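Teaching a simulated robot to fold a towel: what we tried and what we doubt

Project report, group Kirno
15 Nov 2022

1. Why we did this

The project description we were handed in April promised that "anyone can teach a robot by showing it". We wanted to find out how far that holds for people like us, who had never driven a robot before. The task was towel folding in simulation: fold a white towel on a table, then put it in the basket. It sounds easy. We chose it partly for that reason and partly because cloth is known to be awkward, so any weakness in the method ought to show up early.

All the work was done in Furka, the simulator used in our department. The arms were driven through Menent, which turns the movements of two handheld controllers into movements of the two robot hands. The person driving sees the table on a flat screen. No force comes back to the hands, and we think this matters more than the manual suggests.

2. Recording the demonstrations

We recorded 90 demonstrations over three weeks. Each began with the towel already on the table and ended when the driver pressed stop, whether or not the fold was any good. We then watched all of them again and sorted them by hand into usable and not usable. We threw out 13.

That figure looks better than it is. "Usable" meant that the towel was folded at least once and landed in the basket. It did not mean a neat fold, and several of the ones we kept would embarrass a hotel. We argued about the rule for some time and in the end kept it, because a stricter one would have left us with too little to train on.

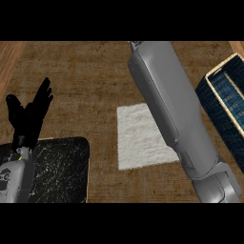

The hardest part was judging depth. Drivers would close the fingers just above the cloth, lift nothing, and try again. A learner copying such a recording also copies the miss, and the pause after it. We saw both in the trained arm later on. The arms also get in the way of the view. When one reaches over the table, the driver loses sight of part of the work and has to guess or back off.

Practice helped, but unevenly. One of us got quicker every day, while another was no faster at the end than at the start. When a paper reports results from "expert demonstrations" we would now like to know who the experts were and how long they had been at it.

3. Training and testing

We trained with Zakaria, the imitation learning package from the course, leaving nearly all settings as they came. We then ran the trained policy 1000 times with the towel's starting position varied slightly. A run counted as a success under the same loose rule as before.

The success rate was 13 per cent. Most failures were failed grasps at the first corner. In a smaller share the arm picked up the cloth, made half a fold and then hovered until time ran out. Moving the towel closer to the basket than it had ever been in our recordings made things clearly worse.

4. What we make of it

We don't claim that teaching by remote control is a dead end. Our data set was small, our drivers were beginners and we had no time to tune the training. All the same, the claim we started from seems to us oversold. Showing the robot was the slow part, and a good deal of what we showed it was our own fumbling.

We are also unsure how much any of this says about a real towel. Simulated cloth in Furka slides more easily than we expected, and we never compared it with the real thing. A group taking this over should do that first, before recording anything. They should also write down their rule for a usable demonstration on day one, and keep the rejected recordings. We deleted ours and regretted it when we came to write section 3.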